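Strawberries in March, I know, I know

4 Mar 2024

Quick one tonight as I've got bread in the oven and 3 loads of washing to pretend I haven't seen.

So. Strawberries. Sugden had them stacked up by the door, big punnets, very red, and I caved. I do this every year. I say I'll wait for June and then there's one sunny morning in March and off I go like it's Wimbledon. They were 99p with the yellow sticker which is my only defence. Got two.

First punnet – hmm. Looked lovely, tasted of water. Hard white bit in the middle. Sliced those up with a spoon of sugar and a squeeze of lemon, lid on, fridge overnight. Much better. Most of them went on porridge and I drank the juice out of the bowl stood at the sink, no shame.

Second punnet was nicer, no idea why, same label and everything. Kept those for eating as they are. Things I do now, after years of furry strawberries:

Don't wash them till you want them. Tip them out, pick out any squashed ones, kitchen paper in the bottom of a box, berries on top in one layer if you can. Leave the green bits on. Take them out of the fridge a good hour before. That last one makes the most diffrence by miles, cold strawberries taste of fridge.

And put them on a plate. A proper plate, not the punnet. Liam Bellamy laughed at me for this but he ate them off the plate didn't he. Plain white is best I think, the red really shouts. Only a few at a time as well, you eat them slower and they don't sit on top of each other going soft.

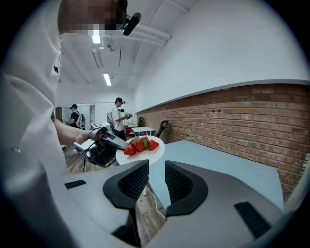 Hayley Whiteley has already messaged to say I'm wrong about the fridge altogether, hers live on the worktop under a tea towel and get eaten the same day, and anyone with strawberries left over on day two isn't trying. Fair enough Hayley. She also says black pepper. I tried black pepper once and it was fine? Bit like eating salad by accident. Might have another go with the balsamic she keeps on about.

Anyway, four on a plate with the leaves on, brick wall behind, pale table, felt nearly like summer. Then it rained.

Still want to try growing some this year. Darren Rowbotham has promised me runners off his if they made it through the winter – he lost most of his last lot to slugs. I've got one hanging basket and a cracked washing up bowl so that's the farm sorted. Will report back.

Right, bread's beeping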